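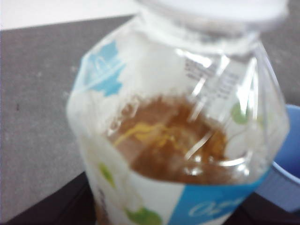

Brown liquid and thin yellow strands in a clear plastic bottle, white cap on.

Wameo Cold Brew Notes

README for the May release

Wameo is a collection of home recipes for cold steeped drinks, with tasting notes from the people who drank them. Black tea, roasted barley, rooibos, lemon myrtle, chicory, dried citrus peel, ginger, all sorts. It started as a shared spreadsheet between neighbours in Stustbridge who kept swapping jars over the fence and forgetting what was in them, and it has grown into something we're really proud of (and drink from most days!).

What's in it

recipes.csv: 208 recipes, one per row
tastings.csv: 523 tasting notes, each tied to a recipe by recipe_id
ingredients.csv: a lookup table of 146 ingredients with the spellings we settled on
notes/: longer write-ups as plain text, for the recipes where someone got carried away

Everything is UTF-8 with commas as separators. Quantities are metric. Where a contributor wrote "a good handful" we kept their words in amount_text and left amount_g blank, and we'd ask you to leave it blank too. One person's handful of mint is another person's sprig.

Columns in recipes.csv

There are 15 columns. Most explain themselves, so these are the ones people ask about.

recipe_id: never reused, even if a recipe is withdrawn
base: the main leaf, grain or root. If there are two in equal parts, both are listed with a slash between them
steep_hours: time in the fridge from first wetting to straining. Overnight with no other detail is entered as "overnight", so read this column as text first
water: tap, filtered, rain or unknown. Rainwater turns up more than we expected and makes a lovely soft barley brew
colour: the contributor's own word. We have amber, caramel, copper, "creek after rain" and one very firm "brown"
strained: yes, no or partly. Plenty of people like to leave peel or petals in, and the longer notes have some great arguments on this
sweetener_g: grams per litre, zero if none

Columns in tastings.csv

Each note has a score out of ten, a free text comment, and the number of hours since straining. The comments are the best part of the whole project. If you only have ten minutes, open the file, sort by length and start at the top. There's a note on smoked black tea with pear that made three of us go straight out and buy pears.

How the recipes came in

Most arrived on paper cards left at the Renaud Street tool library, and the rest by email. Shigeru Chiba typed up every card, including the ones with honey on them, and wrote back to people when he couldn't read a word. He also made the ingredient lookup, which sorted out four spellings of rooibos and a long mix-up between lemongrass and lemon myrtle. Thank you, Shigeru!

Names and addresses were removed before anything went into the files. A few contributors asked to be credited, and they're listed in notes/thanks.txt.

Good uses

Picking something to make on a hot weekend. Teaching kids to join two tables on a key (it works a treat, and you can drink the results). Looking at how people describe flavour in ordinary words. Comparing steeping times across the same base; the barley rows are very good for this, with a nice spread from two hours right up to two days.

Things to watch for

The people who sent recipes in like cold drinks, so the scores run high. A five in this data is a fairly sad drink.

Black tea is over-represented and coffee is left out completely. We love coffee, but it has its own forums and its own fights.

Recipes are recorded as given. We haven't tested them all, and nothing in the files is advice about food safety, allergies or medicines. Keep your brew in the fridge, use clean bottles, and look up any garden plant you don't know well before you steep it.

Opening the files

Any spreadsheet program will do. If steep_hours comes up as dates, which happens with ranges such as 8-12, import that column as text. The old Pivance export has been dropped from this release because it chopped comments at the first quotation mark. If you still have a copy, please swap it for the CSV.

Changes since the last release

Added the water column, filled in wherever the contributor replied
Merged "sultana" and "sultanas"
Fixed recipe 88, which listed forty grams of cloves. It should have been four
Moved the long ginger discussion into notes/ginger.txt, where it has room to breathe

Sending in a recipe

Fill out notes/card.txt and email it, or drop a paper card in the box at Renaud Street. Odd combinations are very welcome, and so are failures. We'd love more herbs from the garden, more roasted grains, and anything using quince. Please tell us the steeping time, even if it's only "I forgot it till Tuesday".

Licence

Free to use, share and change, with credit to Wameo Cold Brew Notes. If you build something with it, send us a link, we'd be thrilled to see it.

Last updated May 22, 2025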